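Shared shop arm build – is the sim step worth it?
Elley Workshop Forum > Robotics > Builds
27 replies

lastura_bench wrote:
Month two of the arm. Two-finger gripper is on, and the wrist camera view works in the simulator. I'm at $390 in parts. Plan is to get pencil pickup going in sim, then move it to the real bench in September.

Thevar wrote:
I'll believe it when it picks up something on our bench. Sim friction is whatever number you typed in. The last arm in here did great on screen and then pushed a bolt off the table for a month.

buvura22 wrote:
Thevar, that arm had a bad gearbox. Sim had nothing to do with it. I ran 194 tries overnight on mine and found a wrist offset I would have blamed on the servo.

Thevar wrote:
Fine, it found an offset. So does a ruler. My question is what the overnight run tells you about grip, and I still think that's zero.

lastura_bench wrote:
Not zero, but not much, I'll give you that. Mostly I'm using it for the approach. Current setup has the fingers wide open and one pencil on the round table, lying at a diagonal, so the wrist has to turn before it closes.

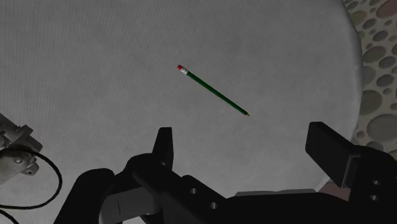 oldvise wrote:
Do you need a force sensor to pick up something that thin?

buvura22 wrote:
Not to start. Set a low current limit on the gripper motor and stop closing when it hits that. Add a sensor later if you keep crushing things or dropping them.

Thevar wrote:
Low current limit is also how you drop everything. Post the real bench numbers when you have them – misses too.

lastura_bench wrote:
Will do, misses included.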